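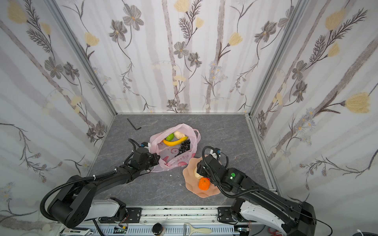

The case for the small weekly shop

My mother shopped once a month. She had a chest freezer in the garage, two shelves of cans, and a list taped inside a cabinet door that she updated in pencil. She had four children and a job on the far side of the county, and the monthly shop was the right answer for her. I did it her way for the first 11 years I had my own household, and I now think it was the wrong answer for me. I suspect it's the wrong answer for a lot of people who do it out of habit.

What I do now is buy a small amount of food often. I walk to a store, I buy what I can carry in one or two bags, and I walk home. Some weeks I go twice, some weeks four times. I don't plan more than a couple of dinners ahead. My neighbors in Candcombe mostly drive out to the big store by the highway on Sunday and come back with the trunk full, and several of them have told me my way must cost more. I want to argue that it doesn't have to, and that even where it does, the comparison is usually done badly.

Start with price. It is true that a large bag of onions costs less per onion than three loose ones. The price tag on the shelf says so, in small print, and it isn't lying. But the price per onion that matters is the price of the onions you eat. For most of my adult life I threw away the bottom third of every large bag of anything. Onions sprouted. Potatoes went soft. Salad turned to liquid in its plastic box. I never added that to the cost of the food, because I had already paid and the receipt was gone.

Last year I kept my receipts from September on and wrote down what I threw out. I won't claim this was a study. It was a notebook on top of the refrigerator. After a few months of small shopping I had spent less than in the same months the year before, and the list of thrown-out food was short enough that I stopped keeping it. I should say that I also eat less meat than I did, and that my daughter moved out, so I have tried to allow for one less person at the table. The saving was still there when I did. It was smaller than I had hoped.

The second thing is fruit. You can't buy a month of fruit, or you can, but what you get is a month of apples. Grapes are good for a few days. A peach is good for one afternoon. People who shop seldom either give up on soft fruit or eat it all in the first few days and then go without. When I shopped monthly, we had fruit for a week and crackers for three. I didn't decide on that diet. The calendar did it for me.

Bread is the same. I know you can freeze it. I froze it for years. Toasted, it's fine. As a sandwich it is not as good as bread bought that day, and I think grown people are allowed to care about that.

The usual answer is that all this is well and good if you live near a store, and that is the strongest argument on the other side. I live five blocks from one. It is called Lemma, it has four aisles, and it is run by a woman named Mebrat Berhe who bought it from her uncle. If it closed, I would be back in the car with everybody else, because the next closest place to buy a tomato is across a six-lane road with no crosswalk.

But I think people have the order of events backward. They say they shop by car because there is no store nearby. In many towns there was a store nearby, and it closed after enough of its customers began driving somewhere else. When I moved to Candcombe there were three small groceries in walking distance of my house. One is now a phone repair place and one is empty. The people who used to shop there didn't hold a vote about it. They each got a slightly better price on paper towels.

I asked Mebrat what she would need to stay open another ten years. I expected her to say lower rent. She said she needed people to buy their ordinary food from her, and she was specific about it. Plenty of people come in for the thing they forgot. They want one lemon, or milk at nine at night. Those sales help, but she can't order well on them. She never knows how much lettuce the street will want, so she orders too little, and then people say the selection is poor and go to the highway. If 452 households live close enough to walk to her store - she has worked out this number, from the mail routes - she thinks she could do very well if a fraction of them bought their produce there every week.

I don't think anyone owes a store their business. If the food is bad or the prices are unreasonable, go elsewhere. I buy my coffee and my laundry soap at the big store, a few times a year, in large amounts, because neither one spoils and the saving is real. Rice too. My argument is about food that goes bad. Buying that in bulk is a bet that you know what you will want to eat two weeks from now, and I have lost that bet too many times.

There is also the matter of time, which people bring up before I can. A big shop takes a couple of hours with the drive, the parking lot, the lines, and the unloading. A small one takes me 25 minutes door to door, and most of that is walking, which my doctor wants me to do anyway. Over a month the small trips add up to more. I accept that. What I would say is that they fit in places where the big trip doesn't. I can go before dinner, or while something is in the oven if I'm quick. The big trip always took the middle out of a weekend day, and I was tired after it and we often ordered pizza that night with a full refrigerator in the kitchen.

My friend Bontu Hailu disagrees with nearly all of this. She has three boys and works nights, and she told me that what I am describing is a hobby. She is partly right. A house with teenagers goes through food at a speed I can no longer picture, and carrying it home by hand would be a second job. She shops every other week and does it well. She wastes very little, because there is always someone standing in front of the refrigerator with the door open. I would not tell her to change anything.

But look at who else is in the parking lot on a Sunday. A good many of them are in households of one or two. They are buying for families that grew up and left, or that they never had, in quantities set by a parent or by the size of the package. I was one of them. I bought five pounds of carrots at a time for two people, one of whom did not like carrots.

The stores could help with this and mostly don't. Let people buy half a cabbage. Sell three eggs. Mebrat will cut a squash in half for anyone who asks, and she puts the other half out under plastic wrap at a fair price, and it usually sells by evening. The big store will sell me a single banana, to its credit, but the celery comes in one size.

If you live near a small grocery and you have been using it for emergencies, try buying your vegetables and fruit there for a month. Take one bag. Buy what you expect to eat by the day after tomorrow, and then go back. Keep the receipts, and write down what you throw out.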